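Progress report no. 3 - Kernora tutor scheme, Prultidmont student union
To: Žydrūnas Mets, Nurmi fund
20th July

Sorry this is a bit rough, half the office is on leave and I wanted it with you before I go too. Figures from the finance side come separately.

Where we are

First-year tutor groups ran all spring as planned. 20 tutors trained, all stayed to the end apart from one who went on exchange halfway through (replaced inside a week, the new one got the short version of the training). 200 first years signed up for a group. Turnout good early on, dipped badly in exam weeks, came back a little for the end of term picnic. Same pattern as last year so not worried.

Groups are still by subject. We did try mixing faculties for two of them as you suggested. Chemists and historians got on very well, the other mixed group never really found an evening that suited everybody and more or less merged into the economics one. Would try it again but with the timetables checked first.

Song evenings. Went from one a term to one a month. The little songbook has been reprinted with the two missing verses put back and the page numbers right this time. Printing came to 700 euros, inside the budget line, invoice is in the folder. Older students complained that the new cover is ugly. It is a bit.

Events for the alcohol-free line in the grant: board games, sauna night with the subject clubs, a pancake evening, the quiz. Pancakes were the most popular by a long way and also the cheapest. Quiz needs a new host, Callinora (the choir, not the café) have offered to take it on from the autumn.

Kitchen rules

Part of the agreement was that the clubs would write their own rules for shared rooms. Done, finally. Took four meetings. Text is one page: book in advance, leave it as you found it, wash up the same night, last club out locks up. The clubs argued longest over the washing up and over whether subject clubs should get first pick of the dates ahead of hobby clubs. They don't. Dates go in order of asking.
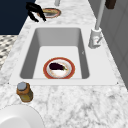
Sink with a plate in it

The rules go up on the union pages in both languages once the translation has been checked. The Swedish is fine, English needs another look as "sitting" for a sit-down dinner confused the exchange students last time and we'd rather just explain it once at the top.

Exchange students

This is the weakest bit of the report. We said every exchange student would be matched with a tutor before they arrive. Spring arrivals: lists came to us late from the international office, so most were matched in the second week instead. By then a lot of them had found their own friends in the halls, mostly with each other. Feedback forms say they would have liked to be asked along to things earlier, and that they didn't know they were allowed to come to the subject club evenings at all. Fair enough. Nowhere did we tell them.

For the autumn:
- lists promised to us earlier, in writing this time
- tutors write to their people before the summer is over, a short message, no forms
- every event notice says who it is open to
- one welcome dinner with songs, with the words handed out and somebody at each table who knows when to stand up

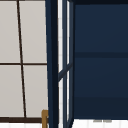 The dinner is the only one of those that costs anything. We think it can come out of what was left from the training weekend, where the hostel gave us a better price than it had quoted. Would need your ok to move the money between lines. Could you let me know by email, a single line will do.

Problems

Tutor reward. We promised each tutor a patch for their overalls and the supplier sent them with the union's name spelt wrong. Sent back, new ones on the way, no extra cost. Some tutors have asked to keep the wrong ones as well.

Booking system went down twice and lost a few reservations. Back to a paper calendar on the door in the meantime, which has worked well enough that one or two clubs want to keep it. We'd sooner get the online one mended, as people who live off campus can't see a door.

Recruiting of new tutors slower than hoped. Second years are tired and many are working over the summer. We'll do another round in the first week of term and ask the clubs to put names foward directly.

Next

Tutor training, short version, before term starts. Welcome dinner. Club fair, shared table with the choir. Second round of feedback forms, shorter than the last lot, 3 questions at most. Then the next report to you in October, with the autumn sign-ups and a proper table of spending by line.

Receipts still missing from the picnic (two) and the sauna night (one). Chasing.

Union office is shut until term but I read my email most mornings.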